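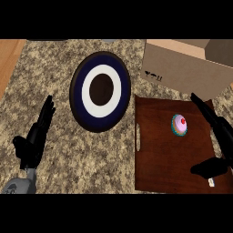
Cupcake, tray and plate, from one of the simulated demos.

May 31, 2026
by Marilou Tagle

I did not write for some weeks, so I will try to explain what is filling my days. We are collecting demonstrations for a two-handed policy, all of them in simulation. The task is easy to say: take the cupcake from the wooden tray and put it on the round plate. To teach it is slower than I expected when I joined Handmont in September.

At the moment we have 2434 demonstrations saved. Jomar Fajardo and I do most of the driving, and Pushpa Kandpal checks the replays. She threw away 39 from my last batch. I was a little offended, then I watched them again and she was right. In many of them I stopped in the air above the plate, thinking, and the model learns the thinking too. Now I decide where the fingers will go before I press record.

The fingers are my main difficulty. With a simple two-finger grip I closed and lifted. With a full hand the thumb arrives from one side and the other fingers from another, and if I come too low I am touching the tray before the cake. Jomar approaches with the palm tilted and his grasps look more natural than mine. We keep both styles, on purpose.

Another discussion is the background. The cardboard box behind the tray has no part in this task, but Pushpa wants such objects present in most of the layouts and moved between them. Divina would like different countertops also, as the granite has so many speckles and she worries the policy is leaning on them. I agree with her, though every new counter means I must do the lighting again.

We have 13 layouts finished and eight still to do. Next week I start with the ones where the plate is on the right side of the tray, and my left hand will have a rest.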